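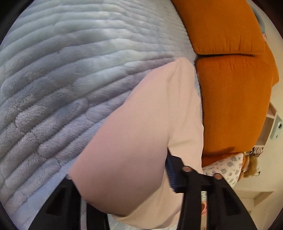
Winter bedding: what to wash, what to air and what to leave alone

We get more letters about bedding in December than in any other month, so this issue's household item deals with the ones we have been sent most often. It covers duvets, throws, pillows and mattress covers, with a note at the end on guest beds and on drying in a small flat.

Duvets

Most duvets don't need washing as often as people think. If you use a cover and change it every week or so, once or twice a year is plenty for the duvet itself. Read the care label before anything else. If the label has been cut off or has faded, treat the duvet as if it had a natural filling and wash it at 30 degrees with a small amount of liquid detergent.

The usual mistake is trying to wash a double or king size duvet in a machine that is too small. It goes in dry without much trouble, but once it takes up water it can't move, and the middle comes out unrinsed. If you have to push it in with your knee, take it to a launderette. The one at Darkcombe has two large machines and will do a service wash if you drop off before noon.

On tog ratings, a reader asked whether there is any point in going above 13. For most homes with some heating at night, no. A 10 tog duvet with a blanket on top is easier to live with, as you can take the blanket off at three in the morning without waking anyone else up.

Throws and plush blankets

Fleece and plush covers are cheap to buy and warm, but they are easy to spoil. Heat is the problem. The pile is a man-made fibre in nearly all cases, and a hot wash or a hot tumble dryer will flatten it and leave it rough. Nothing you do afterwards will bring it back.

Wash on a cool, gentle cycle, on its own, and leave out the fabric softener. Softener coats the fibres and makes them clump. Wash it apart from towels too, or you will be picking lint out of it until spring. Shake it hard while it is still damp and hang it over two lines or two rails so the weight is spread. When it is dry, go over it with a soft clothes brush in one direction.

Quilted ones take longer to dry than they feel. The outside will seem done while the filling is still damp along the stitching. Give it an extra day before you fold it and put it in a cupboard, or it will smell musty when you next get it out.

Pillows

Synthetic pillows can be washed two at a time, which also keeps the drum balanced. Foam ones can't go in at all. Wipe them with a damp cloth and let them dry flat, away from the radiator.

To see if a pillow is past it, fold it in half and let go. If it stays folded, replace it. Old ones are still useful for kneeling on in the garden or for packing round breakables, and some animal shelters will take them if you ring first.
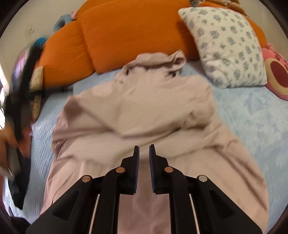

Mattress covers are worth the money if you don't already have one. They keep sweat and dust out of the mattress and can go through the wash with the sheets. The Vavis quilted cover that several of you have written in about comes in the odd sizes as well, including small double, and the elastic goes all the way round. Check the depth of your mattress before ordering. Anything with a topper on it will need the deep version.

If you don't want to buy a cover, an old flannelette sheet under the fitted one does a fair job.

Airing

Making the bed as soon as you get up traps the night's damp in it. Fold the covers back to the foot and leave them for half an hour with the window open a little, even in cold weather. It makes more difference than any spray. Once a month, stand the mattress on its side if you can lift it, and run the vacuum cleaner over both faces with the upholstery tool.

Guest beds

Yến Ung, who lets two rooms in the old Pravden building, wrote to us in August with her method for beds that stand empty between visitors. She strips them to the mattress cover and leaves them bare, and makes them up on the day. Sheets that have sat on an unused bed for 14 days feel clammy, she says, even when they are perfectly clean. She also puts a hot water bottle in each bed for an hour before the guests go up, one at the foot and one in the middle.

Her spare blankets are kept in cotton pillowcases, with the size written on a luggage label and tied to the corner. We have since done the same in our own airing cupboard and it has saved a lot of unfolding. Plastic bags are fine for moving house but not for storage over several months.

Drying indoors

Roughly half the letters are from people in flats with no outside space and no dryer. The only real advice is to do less at once. One set of sheets on an airer in a room with the door shut and the window open will dry overnight. Three sets in the same room will still be damp the next evening, and so will the walls.

Don't drape bedding straight over a radiator. It blocks the heat from the room and the fabric dries stiff. If you are buying a heated airer, measure the floor space with the wings out, and look for one with at least 5 rails on each side so that a double sheet can be spread over several of them. A second fast spin before you hang anything up costs very little and takes out a surprising amount of water.

Repairs

Meesuk will patch duvet covers and replace poppers or zips while you wait, apart from the week between Christmas and New Year, when the shop is shut. Bring the cover clean. They don't take feather duvets for restitching any more.

The next household item will be on descaling. If you have a question for it, send it to the usual address with your name and the make of the appliance.

Dec 23, 2024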